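Reprinting the habit tracker stickers on matt paper
June 24, 2020

The November set of habit tracker stickers had a fault that took me a while to pin down. On some sheets the cut line drifted to the left as it went down the page, so the bottom row lost part of its border. 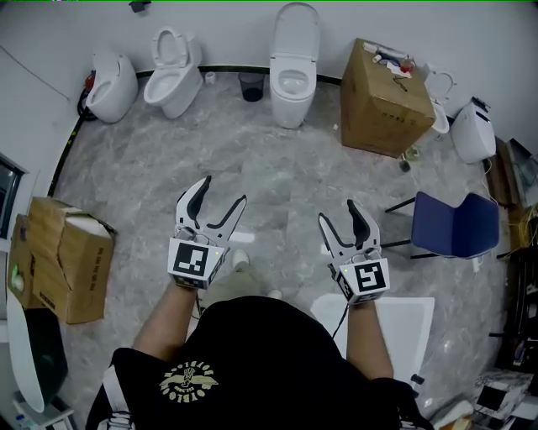
The drift was small at the top and plain to see by the last row. I first blamed the blade, then the mat. Changing both made no difference. The cause was the print scaling. My printer driver had gone back to "fit to page", which shrinks the sheet slightly, and the cutting file was still at full size. Set it to 100 per cent and check it each time you open the print window, as mine forgets.

The new file is called Urkden and replaces the older Geno layout. Changes are as follows.

The boxes are the same width as before, but the gap between them is now 2 mm. Geno had almost no gap, and any error in the cut showed up on both neighbours.

The grey outlines are a shade darker. On glossy paper the old grey was fine. On Sperling matt, which I now use for everything, it sank into the surface and looked patchy.

Corners are rounded. Square corners lift sooner in a planner that gets opened every day.

I also tried the Jokon clear sheets. The ink sat on top and smudged under a thumb an hour later, so I can't suggest them for inkjet. They may be fine with a laser printer - I don't own one.

The Geno file was downloaded 1,212 times before I took it down, so there must be plenty of copies about. It still works if your scaling is right. There is no need to reprint sheets you already have.

Cut settings for Sperling matt: light pressure, slow speed, one pass. If the backing paper marks, lower the pressure one step before you touch anything else.

Urkden is in the printables folder in A4 only. A US Letter version will follow when I have redone the margins.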